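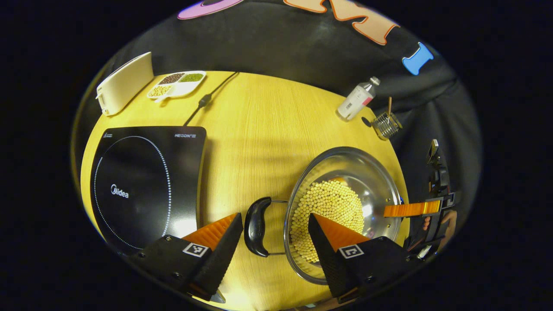
Orange pads at the soybean pot, hob on the left.

2026-08-31, grippers, pads again

Spent the session on the hand-held pair with the orange pads, mostly to see how they cope with the pot handle compared with the plain black ones we had on in May. Kwesi Agbeko cut the new pads at Punddale and they're softer than I expected (I like them!).

The handle is the awkward bit. It's curved and held on by a thin wire loop, so it wants to swing as soon as you touch it off centre. With the old pads I had to squeeze hard and hope. With these I can close gently and it stays put - 6 dropped grips out of 98, and most of those were me coming in too low and catching the rim first.

Things to sort:
Marker on the right finger drops out of tracking when I roll my wrist past the pot. Probably glare off the steel, it's very shiny inside. Try the lamp further back.
Check the hex screws on the fingers before the next run, I didn't write down how tight they were.
Camera exposure is set for the pale table, so the black hob comes out a bit murky. Ask Quyên Đoàn what she used on the Madton rig.

Logs are in the Atska folder, starting at 1619. I haven't trimmed the starts yet, sorry Quyên.

Next up is the divided tray with the little spoon. I suspect the pads are too thick for that handle, but Kwesi reckons they'll squash down enough. We'll see - I've kept the black set handy.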